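Cleaning Up After a Dig Weekend

I volunteer on an excavation every March, which means that every March I bring home a respectable share of the site in my cuffs. My kitchen has better stratigraphy than my trench did. A few habits have kept the two apart.

Let mud dry before you touch it. Wet clay rubbed into canvas pants is there for future scholars. Dry clay comes off with a stiff brush, outdoors, downwind of the neighbors.

Knee pads go in a bucket of cool water with a spoonful of dish soap. Leave them for four hours. Ximena Alarcón, my trench supervisor, says overnight, but she has a bigger bathtub.

Never rinse a trowel in the kitchen sink. I paid a plumber 314 dollars to learn this. Use a bucket, pour it on the flower beds, then dry the blade and wipe it with a drop of oil - any oil, it isn't fussy.

Line-level string tangles if you look at it. Wind it on a clothespin, figure-eight style.

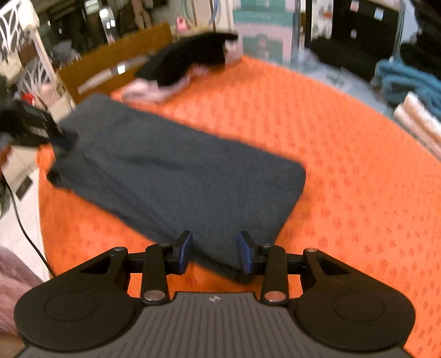
457 words in the full guide | 4 min read

Fold field clothes only when they're bone dry, and shake out the pockets first. Last year mine held two nails, a pencil stub and a granola bar of uncertain date. I bagged the nails and ate the granola bar.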